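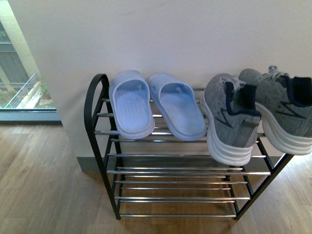

Footwear on the top shelf of a metal rack.

Shoe collection returns to Clurnard

The Clurnard Neighbourhood Centre will take used shoes again this year, with the collection open until the end of November. The last round brought in 1410 pairs, over twice what we had planned to store, and the back hallway was blocked for most of a fortnight. This time the bins will be emptied more often and there are a few changes to what we can accept.

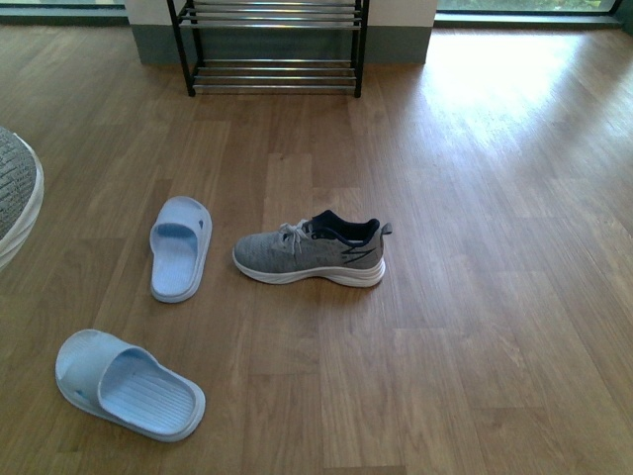
Austra Navickas

Runners, sandals, school shoes, work boots and dress shoes are all fine, in adult and children's sizes. They need to have some wear left in them. If the sole has come away or you can see through the toe, please put them in the textile recycling at the Dirkance depot. We can't take skates, ski boots or anything with metal cleats. Gumboots are welcome and always go quickly.

Tie the laces together or put a rubber band around each pair. Last year we ended up with 44 single shoes, and most of them never found a match. Slip-ons can go in a paper bag with the top folded over. Don't use the original boxes, as they fill the bins and we have to flatten them afterwards.

Clean shoes get sorted faster. Knock off any dirt, take out worn insoles and wipe down the uppers with a damp cloth. Knit and canvas runners can be washed by hand in lukewarm water and stuffed with newspaper to dry. Keep them away from the heater while they do, or the glue lets go. Leather only needs a brush and a bit of polish. Make sure everything is fully dry before it goes in a bag, because one damp pair will give the whole bag a smell.

Bins are at the centre's front entrance, the Iordache Street library and the Dumum pool, next to the change rooms. The pool bin is only available during public swim hours. Large donations of 18 pairs or more should come straight to the centre, and it helps if you ring ahead so the side door can be unlocked.

Sorting sessions run every second week in the craft room. We need six people at each one, mostly for pairing and sizing, and there is a job that can be done sitting down. Shuk-fan Cheung is keeping the roster. Leave your name with her at the front desk, along with the sessions you can make.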